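Keeping the Laundry Cell Happy

It has been a good long November in the Skarkum workshop, and the two-armed robot in our laundry cell has now been through 163 practice loads since its last full service. So many of you wrote in asking how we look after it that I thought I'd put the kettle on and tell you properly. 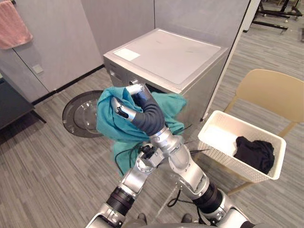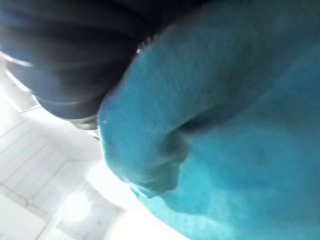 Most of the care is wonderfully dull. Every 15 loads we stop, wipe down both hands with a barely damp cloth and go over the fingers for lint, which gets into places you wouldn't believe (a soft old paintbrush is still the best tool we own!). Then we check the cables for rubbing and give the wrist camera a gentle clean – a smudge there will spoil a whole afternoon.

At 300 loads comes the bigger job, when the arms are parked, the power is off and every joint bolt gets checked against the Clarura service sheet. We also set the hand's grip again, starting soft and working up until it holds a thick cloth without dragging.

The Odton crew, whose own cell has passed 3,005 loads, kindly lent us their spare finger pads while ours are on order from Sandhu. The new set should be on by the next newsletter.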